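4. What guests told me about the room photos

By this point in the project I had read so many hotel listings that I could pretty much guess the wallpaper before the page loaded. So I was really happy to get out of the office and talk to people! I spoke with 183 guests across 22 small hotels, most of them in Kultalitz and the rest up the coast in Brarard, and I asked everybody the same opening question: when you walked into your room, did it look like the pictures you booked from?

Figure 3. Bright green sheet with a crease across it. 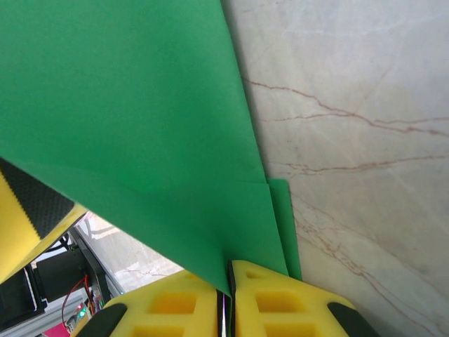
Department of Hospitality and Tourism Studies, Jultavbridge

Most people said yes, more or less, and then kept talking (which I loved, even if it made for a lot of typing later). The thing that came up again and again was size. Wide lenses make a room look longer than it is, and guests know this, and they still feel a bit let down when they set a suitcase on the floor and can't get past it to the window. One man in Brarard told me he now looks for the kettle in every listing photo and works out the rest of the room from that. I tried it on my own next trip and it's a pretty good trick.

Color was the other big one. Minttu Seppälä coded the interview notes with me, and we ended up with 449 separate comments that touched on how a photo looked compared with the real room. I had gone in thinking brightness would be the main complaint. Guests were mostly fine with a bright photo -- they expect the curtains to be open and the lamps to be on. What bothered them was warmth. Rooms that looked golden online felt gray at check-in, especially in November, when most of the Kultalitz interviews took place. 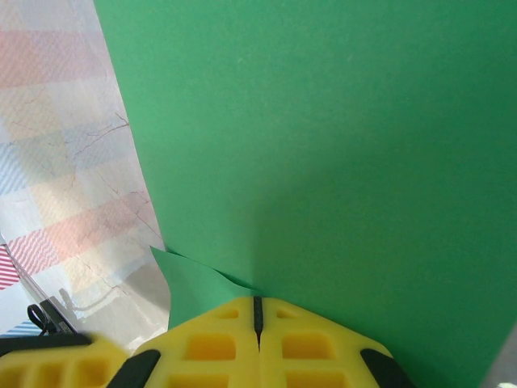

I should say something about the hotels that took their own pictures, too. Nassoro Tanui had warned me that owners would be shy about this, and a few were, but the ones who agreed to chat were great company. They tended to shoot the breakfast table first and the bathrooms last, if at all. Guests noticed! A missing bathroom photo was read as a bad sign nearly every time, even at places where the bathroom turned out to be the nicest room in the building.

The Kuroda guesthouse was a bit of an odd case. Its listing had some 300 photos, far more than any other place I visited, and guests there told me they gave up scrolling and booked on the strength of the garden. I kept those interviews in, although Jozef Verbeke argued for leaving them out, and his reasons are given in the notes to Section 5. Taking them out makes the size complaints a little more common and leaves the color comments where they were.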